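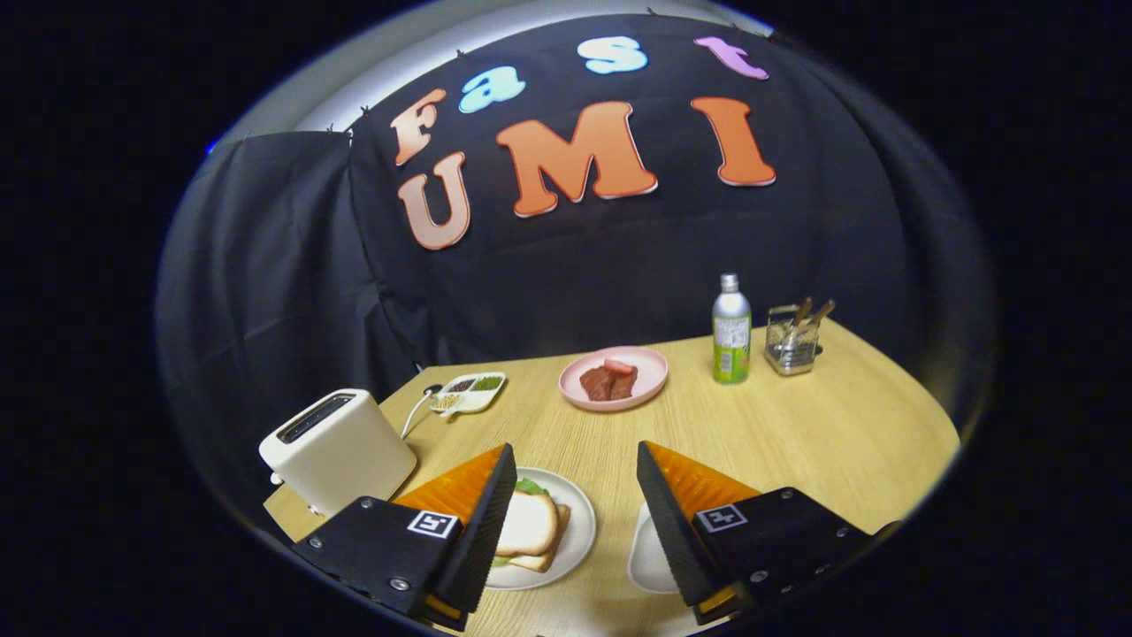 5.3 A fault in the finger width signal

We had hoped to keep this section short, and in an earlier draft it was one paragraph near the end of the paper. Several readers of that draft wrote back to ask for more, and on reflection they were right to. The fault described below cost us the better part of a month. It passed through every check we had in place at the time, and we would be glad if another group could be spared the same trouble.

The breakfast task was recorded with the hand-held gripper at our Kaltdale room and then run on the Faulkner arm at Stostgate. In the task, the operator brings the fingers over a plate, closes them gently on a sandwich, lifts it a short way and sets it down on a second dish. The layout is the one in Figure 2, with the sandwich plate at the near side of the table and the toaster, the divided tray, the pink plate, the bottle and the utensil holder behind it. None of the items in the back take part in the motion. We wanted them there anyway, as we had grown tired of policies that did well on a bare table and then lost their way in a real kitchen.

Finger width is not measured by a sensor in our hand-held tool. It is worked out from the two square markers, one on the face of each finger, which the camera is meant to see at all times. When both are found, the distance between them gives the opening. When one is missed, the Tarnby logging software holds the last good value and carries on. This is a sensible choice for a gap of a frame or two, and we had never given it a second thought.

The trouble showed itself on Mar 12, 2024, during the first full run on the arm. The approach was smooth and the fingers came down on either side of the sandwich just as they should. They then kept closing, well past the point of contact, until the bread was pressed flat and the filling had been pushed out onto the plate. The operator hit the stop button. No one was hurt and the arm was not damaged, though one of the pads had to be cleaned before work could go on. We reset the table and tried again, and the same thing happened in the same place.

Our first guess was the pads. They are soft, and we supposed that the ones on the arm had worn in a different way from those on the hand-held tool. We swapped them and saw no change. Our second guess was the force limit on the arm, which did turn out to be set higher than we would have liked (we come back to this below), but lowering it only meant that the arm stalled against the bread when it should have been holding it lightly. The policy was still asking for a closed gripper. It had learned this from somewhere, and so we went back, rather late, to look at the recordings themselves.

We had kept 50 demonstrations of the sandwich task. Going through them one by one, with the width plotted beside the video, we found that 38 were sound. In the other 12 the width trace had a flat stretch during the grasp, followed by a sudden step when the markers were found again. In each of these the operator had rolled the wrist inward while closing, perhaps to get a better look at the bread, and the light from above had caught one marker at a shallow angle. The detector lost it. The log kept the old value, and the step came only when the wrist rolled back.

A held value would by itself teach a policy to close late, which is a mild fault. What made it worse was our own smoothing filter. We had added it in December to clean up jitter in a different task, and it fitted a curve through the trace before the data were saved for training. Given a flat stretch and then a sharp drop, the curve overshot the true width and dipped close to zero before settling. To the policy this looked like a firm squeeze at the moment of contact. Our review tool drew only the smoothed line, on a scale wide enough that the dip was easy to miss – and we all missed it.

We made three changes. The log now writes a flag for every frame in which either marker is missing, and the flag travels with the data all the way to training. Any recording with a missed marker during the grasp is set aside for a person to look at before it is used. The smoothing filter no longer runs across a gap; the trace is split there and each side is treated on its own. We also moved the lamp over the table in Kaltdale and asked operators to keep the wrist level as they close. They found this a little stiff for the first few recordings and soon got used to it.

On the arm itself, the force limit is now set separately for each task, and the commanded width is compared with the measured width at every step. If the two differ by more than 2 mm for longer than a short set time, the arm stops closing and holds where it is. This check would not have made the policy any better. It would have saved a few sandwiches, and with a harder or more fragile object it might have saved a finger pad or a dish as well.

After retraining on the sound recordings alone, the policy closed onto the bread and lifted it without crushing it. We did not try to repair the faulty ones. It may be possible to recover the opening from the edges of the pads, which stay in view in most frames even when a marker is lost, and one of us has begun to look into it. For the results in Section 6 the faulty recordings were left out entirely, for the baseline as well as for our own method.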